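Morville Water: a season with the lake's fishing guide

The woman who guides on Morville Water has been up since four and is still talking about yesterday's pike. "It followed the lure right to the boat, had a good look at me, and sank," she says. "I didn't sleep a wink! I love that."

She learned to fish on the Medeiros, the slow river that feeds the lake from the north, and moved down to Morville when the old boathouse came up for rent. Perch were her first love and she still sends beginners after them. "A perch will forgive you nearly anything. Fish near the sunken fence, keep the worm moving, and you'll have a bend in the rod before your tea's gone cold."
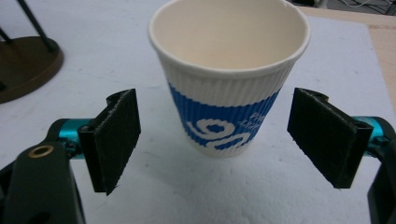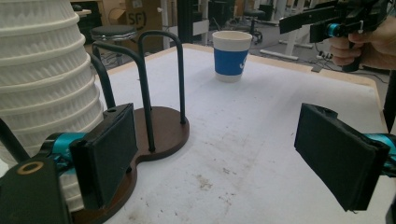
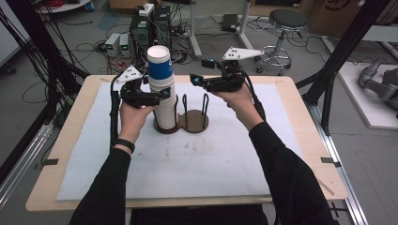 Big fish and deep water

The lake drops to 454 feet off Jendisari Point, and in June the trout go down there after the cool water. She trolls for them slowly, with up to 300 feet of line out, using a narrow copper spoon called the Cumix that she swears by (she owns a drawer full of them). "People want to go faster. I tell them to row as if they've had a big lunch."

Her own best trout came from the Point on a grey, flat morning when she had nearly packed up. She never weighed it. "I held it in the water, it gave one kick and soaked me, and off it went. Best morning of my life, and my children know I say that!"

The club put 2000 young trout into the lake last spring and she is already seeing them in the shallows by the reed beds. She asks visitors to use barbless hooks there and to leave the inlet alone until the perch have spawned.

What would she tell someone coming for the first time? "Bring a warm hat, even in June. And start at the fence."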